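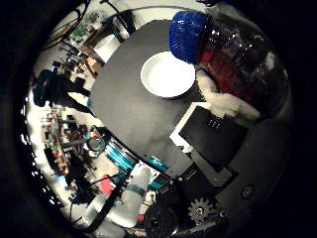 A white bowl and a blue ribbed cup on a grey tabletop

Bathing in cage birds is the wetting of the plumage by a captive bird, either in standing water or under a spray. Most parrots, finches and canaries bathe readily, though habits differ between species and between individual birds.

Small finches usually prefer a shallow dish. Larger parrots are more often misted from above with a plant sprayer. Some birds, lovebirds among them, rub themselves against wet leaves instead, a habit known as leaf bathing.

Water is given plain and lukewarm, without soap. Keepers generally offer a bath in the morning so that the feathers are dry before the bird roosts. A dish is commonly removed after 18 minutes or so of disuse, as droppings foul it quickly.

After bathing, a bird shakes, fluffs its feathers and preens. Cockatoos and cockatiels also shed a fine powder from their down, and regular bathing reduces the amount that settles in a room. Birds that are ill or newly hatched are not normally bathed.

See also: Preening; Dust bathing; Moult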